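Workshop notebook, April, started 9:40 am

Play dough again. The batch from last time went grainy after a few days in the tub, so I'm back to the cooked recipe and writing it down properly, as I keep losing the scrap of paper it was on.

Cooked version: 238 g flour, half that of salt, two tablespoons cream of tartar, a good glug of oil, and enough water to make it look like pancake batter. Low heat, stir the whole time. It goes lumpy and horrible and then all at once it comes together in a ball (I love that bit!). Tip it out and knead as soon as you can stand to touch it. My arms were sore by the third batch.

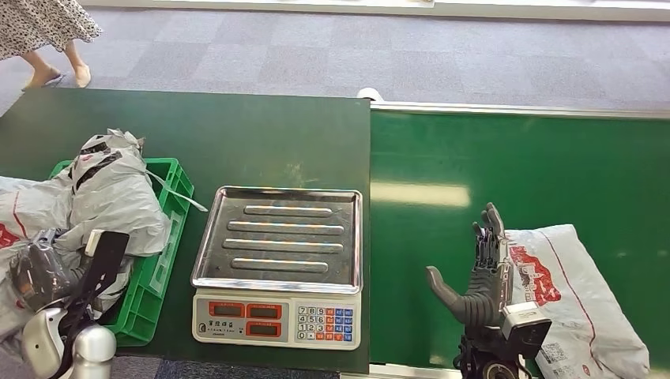
Color goes in with the water, not afterwards. I tried kneading it in last time and had blue hands for two days. Gel color is much stronger than the liquid kind, so go easy. The yellow I made today is more of a mustard, but four-year-olds won't mind.

Smell: a few drops of peppermint in the green one, cinnamon in the brown. Skip the cinnamon if there are kids with sensitive skin in the group, Bożena had one with red palms after the fall session. Must ask on the sign-up sheet.

For the Grada family morning we need 28 balls, one per child, each the size of a small orange. One batch gives me six, so five batches and a couple of spares. Each ball gets a paper plate, a craft stick, and something to press in: buttons for the older ones, pasta and big leaves for the little ones who still put everything in their mouths. Grown-ups stay at the table for those.

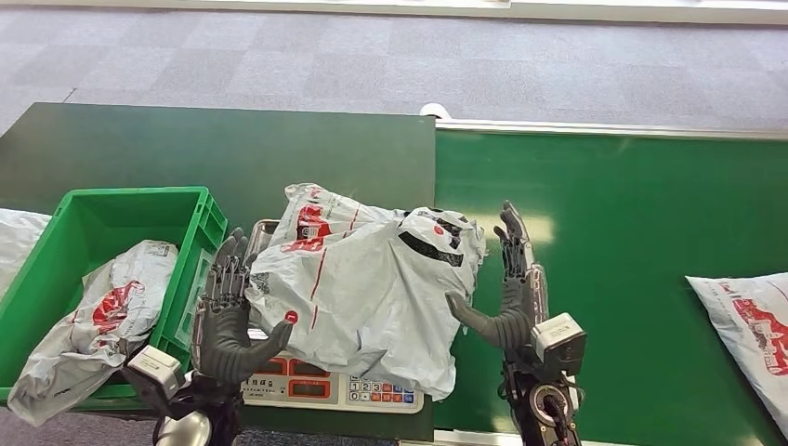

Storage test: one ball in a zip bag with the air pushed out, one in a jar, one left on a plate under a damp cloth. Will check tomorrow and again at the end of the week. My money is on the bag.

Also want to try a no-salt one with baking soda and cornstarch. It dries white and hard, so nice for handprints, though mine cracked across the thumb. Rolled too thin, I think. Next go: thicker, and flip it after 40 minutes.
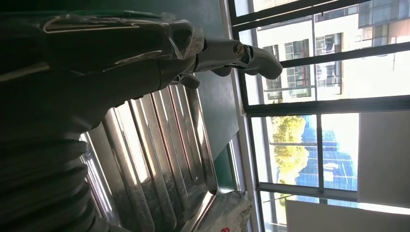 Essam Samir read this over lunch and says the cracks come from drying too fast, and that I should leave the handprints on a wire rack overnight, well away from the heater. He also wants a purple batch. Fine, purple it is, if there's any red left.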